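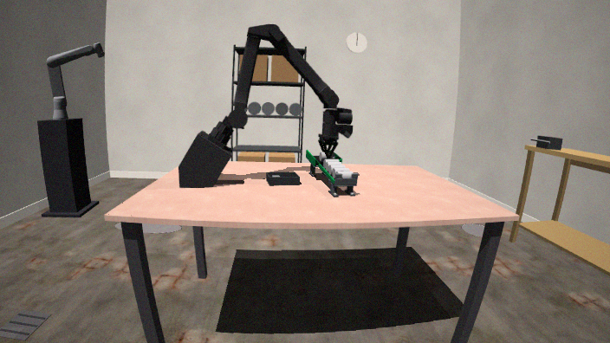

How to change the cabin air filter in a small hatchback

By Safta Stanciu

The cabin filter cleans the air which comes to you through the vents. Many owners forget it for years, and then they wonder why the windscreen stays foggy in the morning. In my Stellau the old filter was grey and full of leaves, and it had a smell of wet dog, although I have no dog. The garage in Wonside asked me for a price I did not like, so I learned to do it by myself.

My instructions are for a right-hand drive car with the filter behind the glovebox. If your car has it under the bonnet, the order of work is different and you should look in the handbook first.

What you need

A new filter of the correct size. I use the Kouris one with carbon, but the plain paper one from Deven fits also.
A small flat screwdriver.
A torch.
A vacuum cleaner with a narrow nozzle.

The work takes 20 minutes the first time.

Step 1. Empty the glovebox

Switch off the engine and take out the key. Remove everything from the glovebox, also the handbook. Move the passenger seat fully back, so that you can kneel on the floor with some comfort.

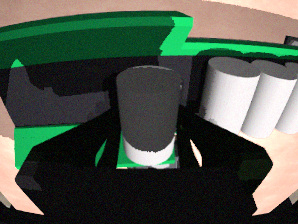 Does it matter if I buy the carbon filter or the paper one?
Both stop dust and pollen. The carbon filter also takes away a part of the smell from traffic, and it costs a little more.

Step 2. Lower the glovebox

On the right side there is a thin damper arm, fixed on a plastic pin. Slide it off with two fingers. Then press both side walls of the glovebox towards the middle until the stoppers come free, and let it hang down. If it does not want to move, warm the car inside for a while – cold plastic breaks easily.

Step 3. Take out the old filter

Behind the glovebox you will find a flat cover with 2 clips. Press the clips and pull the cover straight to you. Before you pull the filter, look at the arrow on its edge and remember the direction. Draw it out slowly and keep it level, otherwise the leaves fall down into the fan. Clean the empty slot with the vacuum cleaner. 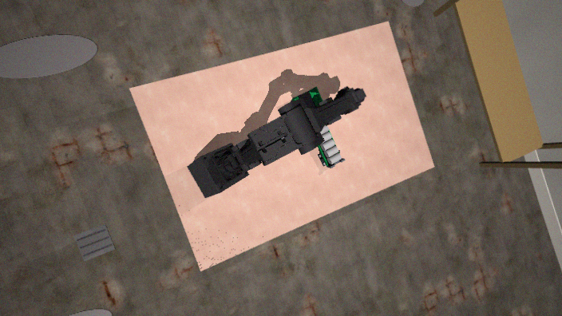 Step 4. Put in the new filter

Hold the new filter with the arrow in the same direction as the old one. Slide it in without bending the folds. Close the cover and listen for the click on each side. After this, lift the glovebox, press the walls again and put the damper arm back on its pin.

Step 5. Test the fan

Start the engine and turn the fan to the highest speed for one minute. A little dust at the beginning is normal. If you hear a ticking noise, a leaf is probably in the fan, and you must open the cover once more.

Write the mileage on the edge of the next filter with a marker before you fit it. I forgot this, and now I have to search for the receipt.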